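Open Day at Castine: Notes for My Talk, Thursday Session

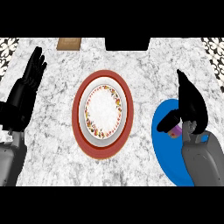 Slide 1. Table setting task in simulation, two arms, right hand holding the purple object over the blue plate.

Good afternoon and welcome. Please take a seat, there is space in the front. (Wait until the door is closed.)

I work on the Zerar project. Today I will show you how we teach a robot to do kitchen work, and we begin in the computer. The marble counter, the dishes and the arms on this slide are all simulated.

Look first at the right side. The fingers are curled around a small purple object. For you it is an easy grip. For us it was 2 months of work, and most of this time went to the fingers.

The left hand is open and holds nothing. Visitors often ask me if it is broken. It is not. In this task each hand has its own turn.

(Point to the middle.) The plate with the flower dish on it stands on the red placemat. Stacked dishes are difficult for our software, which likes to see them as one thing.

Slide 2. Only text. We run the task 80 times each night with small changes in the positions. In the morning we read the list of failures. Say this slowly, last time I was too fast.

Slide 3. Short film from Wei, our second laboratory. No sound, so I must speak during it. Mention that the real counter is smaller.

After the film we walk to the Clanar room for the live demonstration. Please stay behind the yellow line, and keep bags off the floor. The demonstration has 2 parts with a short break between them.

Questions: take them in the corridor if we are late. The next group comes at 3:30.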